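Category: Community and Industry
3 min read

Open day brings visitors to the Fullik teaching room
Sep 17, 2019

The Fullik robotics program opened its teaching room to the public last week, receiving 206 visitors over the course of the day. Judite Macedo, who coordinates the program, spoke with this publication between the afternoon sessions.

Ms. Macedo explained that the program teaches robots to handle household objects by recording people doing the same work with hand-held grippers. "The person closes the fingers, and the recording keeps the position of the fingers and what was in front of them," she said. "We then have a record of a task done by someone who already knows how to do it."

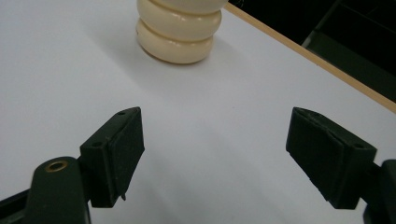
The tasks chosen for the open day were short ones. Visitors were given 40 seconds for each attempt and were asked to work at an ordinary pace. According to Ms. Macedo, most people begin too quickly. "They grip hard and they lift high. After a few turns the movement becomes smaller, and those are the recordings we prefer to keep."

Tipene Tuhiwai, an instructor with the program, supervised the two-handed exercises. He said that coordinating both tools is the part of the training that new operators find most tiring. "One hand has to wait for the other. In daily life we do this without thinking, and with a gripper in each hand you have to learn it again." 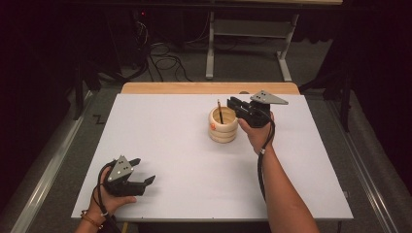 Two hand-held grippers in use over the work table, with a pencil standing in a wooden cup.

Mr. Tuhiwai was asked whether previous experience was an advantage. He replied that it made little difference, and that the youngest participants had often listened most closely to the instructions.

Fullik currently has 19 trained operators, with a further intake planned for October. Ms. Macedo said that several visitors had left their names, and that applicants would be contacted in writing. "We do not ask for a technical background," she said. "We ask for patience and a steady colour of voice when you are helping the next person."

The program expects to hold a second open day at its Brunwood site next year.

Related
Howells workshop extends its evening hours
Jendosden students present their final projects
Rochelle Tamihana on training for warehouse staff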